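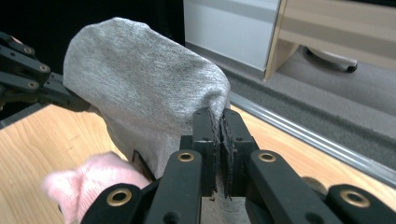 Lorncombe Schools Add Hands-On Math Kits for Grades 2 to 5

Elementary schools in Lorncombe will start using a new set of hands-on math kits in March, the school district said. The kits are made by Hisumden, a small publisher of classroom materials, and cover fractions, measurement and place value for students in grades 2 through 5.

The district bought 30 kits for the first round. Each one comes in a stackable tray with fraction tiles, a folding number line, two decks of cards and a teacher guide with short lessons that can be finished in one class period. The order cost $3,970, paid from the district's supply budget.

Teachers at Nisudthorpe Elementary tried an early version of the kit last fall. They asked for larger print on the cards and a Spanish version of the family letter, and both changes were made before the final order was placed.

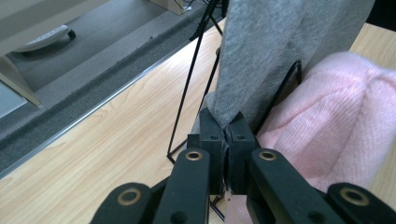
The kits will be shared between classrooms at first. Each school will keep its trays in the library, where teachers can sign them out for up to two weeks. Replacement cards and tiles can be ordered through the school office.

A training session for teachers will be held at 3:30 p.m. in the Nisudthorpe library during the first week of the program. It will be led by staff from Kang Learning, which helped write the teacher guide. Those who can't attend may watch a recording later.

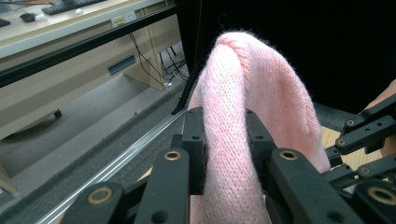 By Farzad Mousavi

The district expects 600 students to use the materials before summer break. Teachers will fill out a short form after each unit, and the results will go to the school board in June along with a request for more kits if they are needed.

Families will be able to borrow a smaller take-home version, which has one card deck and a booklet of games. Hisumden is printing 500 of the booklets for Lorncombe. They will be handed out at school offices while supplies last, and pages can also be printed from the district website.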